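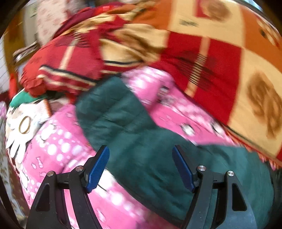 Does a lease clause requiring "reasonable notice" before a landlord's inspection mean written notice?
It depends on the notice clause elsewhere in the lease. If that clause says notices must be in writing, it normally governs the inspection clause as well. If there is none, spoken notice may be enough unless statute says otherwise.

Original thread follows.

pellska_tenant
Shop lease in Tumdale, 11 years, landlord is Orkport. Clause 3 lets them inspect "on reasonable notice". Their agent phoned at 9 and arrived at 10. I refused entry. They now say I am in breach and want their legal costs. There is a separate clause on notices near the back, which says "any notice under this lease shall be in writing".

quillon
"Any notice under this lease" covers it. A phone call was not notice, so the right of entry had not arisen. Ask them to identify the clause they rely on for costs.

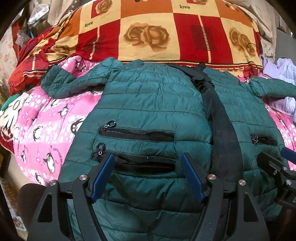
Page last changed 3/2/22

marrowby
I would be slower than quillon. Some leases separate formal notices (rent review, break, forfeiture) from day-to-day ones. Read the definitions. If "notice" has a capital N in the notices clause and a small n in clause 3, expect Orkport to run that argument.

pellska_tenant
Small n in both. No definition.

quillon
Then the capital letter point goes nowhere. Even if a call did count, one hour during trading is hard to defend as reasonable.

marrowby
Agreed on the hour. I still don't agree that refusing was the safe course. Letting them in under written protest preserves the same argument and leaves no breach to allege. Refusal puts the whole case on one reading of one clause.

quillon
A tenant isn't obliged to admit someone who has no right to enter. Protest letters get ignored.

marrowby
They get ignored until somebody has to read them out to a judge. 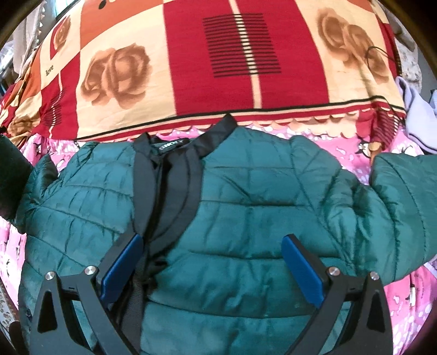 Lease and Tenancy Desk, Yin Legal Forum

Nisha Tyagi
Two points on the above. First, the costs clause. Most are limited to costs incurred in connection with a breach or with a particular statutory notice, so without a breach there may be nothing to recover. Check whether yours says "proper" or "reasonable" costs. Second, write now and offer a date. I'd give them 30 days to choose one, and state that the offer is made without accepting that any breach took place.

pellska_tenant
It says "proper costs". Letter drafted, offering any morning up to the first week of May. Should I mention the phone call?

Nisha Tyagi
Yes. Time of call, time of arrival, name of the agent if you have it. Leave out the argument about what notice means unless they raise it.

marrowby
Keep proof of posting, and check whether the lease allows service by email before you rely on it.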